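Your questions about the arm at Flerkthorpe

Is it taking my job?

No. I packed by hand here for 15 years and I'm still here! What's gone is the lifting. I plan the runs now and sort out the odd ones.

Do I need to be good with computers?

Not really. Kirsten Oddsson does 7 short sessions with you, and we try every new move in the simulator first - so you can't break anything while you're learning.
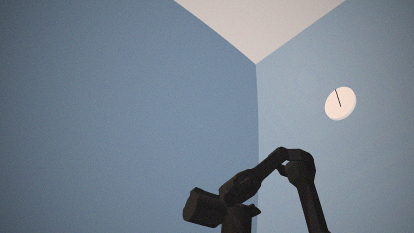
I was rubbish for the first two sessions, if that helps. Then it clicked.

Will my hours change?

Same shifts, same breaks. Pay goes up a band once Kirsten signs you off, so do ask her for a July place.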